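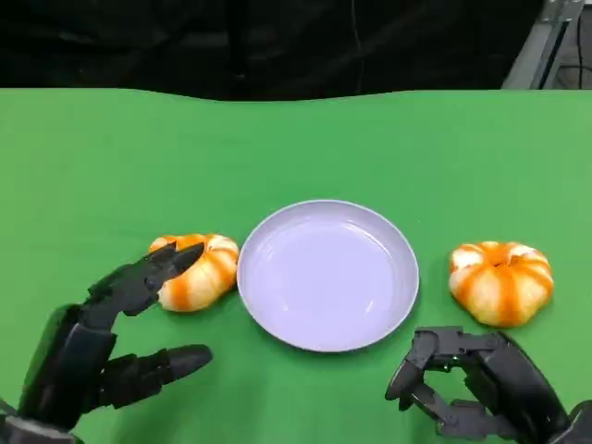 What is a mandarin orange?

A mandarin orange is a small, loose-skinned citrus fruit, usually eaten fresh, and the name also applies to the tree that bears it.

Description

The mandarin tree (Citrus reticulata) is an evergreen with slender branches and narrow, glossy leaves. Its fruit is flattened at the top and bottom and has a thin rind that separates easily from the flesh. The white, stringy tissue between rind and segments is called pith, or albedo. It is edible and has a mild taste.

Cultivation

Mandarins grow best in warm regions with cool winters, which help the rind develop its color. Ripe fruit is commonly clipped from the branch, as pulling can tear the rind and shorten storage life. In the Vikiston district the harvest begins in October. The growers' station at Astville keeps 1000 trees for grafting trials, planted in rows 6 meters apart under a plan drawn up by the horticulturist Kamonchanok Siriwan.

Uses

The fruit is eaten out of hand, added to salads, or canned in light syrup after the segment membranes have been removed. Dried peel is used as a seasoning in Chinese cooking.

See also: Clementine; Satsuma; Tangerine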